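Re: [workshop-list] Open day at Prollelley, was it worth the drive?
Date: Dec 2, 2020
List: workshop-list

> I see a few people on here signed up for the Prollelley open day. I
> couldn't get a slot. Can somebody who went tell me whether the sweeping
> demo is real or whether it's a video with a person standing next to it?
> We clean up after a snack packing line and I would dearly love to hand
> that job to something that doesn't have opinions. Also, was the Durketti
> lift there? And is there parking, in case they do another one in May?

Taking your questions in reverse, as the parking is the part I feel strongly about.

There is parking. It is behind the building, past a sign that says there is no parking. Go past the sign. I spent longer than I'd like to admit at a garden center down the road before I worked this out, and came away with a fern.

The Durketti lift was there, in the sense that a large object under a tarp was there with a card on it saying Durketti. The man minding the tarp told me it would be running after lunch. After lunch he told me it had been running during lunch. I have no reason to doubt him and no evidence to support him.

Now the sweeping. It's real, or at any rate it was real on the day. No video, and the person standing next to it was mostly there to stop us leaning on the rail. They let us in 14 at a time, which was two more than the room wanted, and you got 8 minutes before the next group started breathing on the door.

The setup is two arms behind a table, one tool each. Dustpan in one, hand brush in the other. They are the kind of dustpan and brush you'd have under your own sink, and I found that oddly cheering. I had expected some special attachment with a price to match. The mess was bits of snack and bits of yellow sponge on a brown mat, with a lined bin at either end.

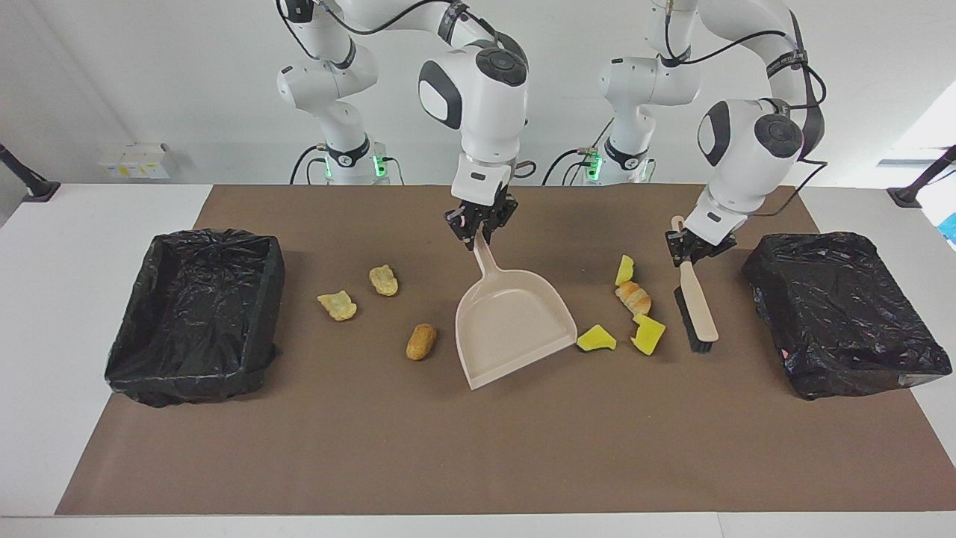
I asked why sponge, and was told it stands in for anything light that rolls or skids when the bristles catch it. Fair enough. On our floor that part is played by rice crackers.

What I hadn't thought about before going is how much of sweeping is the other hand. When I do it, the pan creeps up to meet the brush and I couldn't tell you how. A robot has to be told, or has to learn it, and the Prollelley people said the pan gave them far more grief than the brush did. If the lip isn't down flat you are just pushing crumbs underneath, and then you have a dirty mat and a dirty dustpan. They logged 117 runs before the open day and were decent enough to put the sheet up on the wall in the corridor, failures included. Most of the failures had the same note next to them: "pan lifted early." I have worked with people like that.

Speed: slow. If you are picturing somebody at closing time with a bus to catch, stop picturing that. It goes at the pace of a person who is paid by the hour and has had a good lunch. For your packing line I'd say it's no use at all between batches but might earn its keep overnight, if you can bring the mess up to table height. That is the catch. It doesn't do floors. I asked about floors and got a very long answer with no floors in it.

Other things, in no order:

The Trakow stand had a label applicator that worked perfectly every time I walked by, so of course there was no crowd around it. If anyone here is still putting labels on by hand, get in touch with them. I took a brochure and can scan it.

The Bhutto talk on guarding was the best half hour of the day and had the worst chairs. The main point was that most shops put the fence up last, then find out the person loading parts has to walk all the way around it, and then find the gate propped open with a broom. I looked at my shoes for some of this. Slides are supposed to go out to everyone who registered – if they reach me I'll forward them.

They had printed 100 programs and run out of them before I got in from the garden center, so I can't tell you what I missed.

Would I go again? Yes, if they do one in May, mainly to see whether the lift comes out from under its tarp. I'd also like to bring a bag of our own floor sweepings and ask them to tip it on the mat. They said they'd be open to that, though they said it the way you say it to a man holding a fern.

If you want the contact for the sweeping people, write to me off list. I have a card somewhere in the truck.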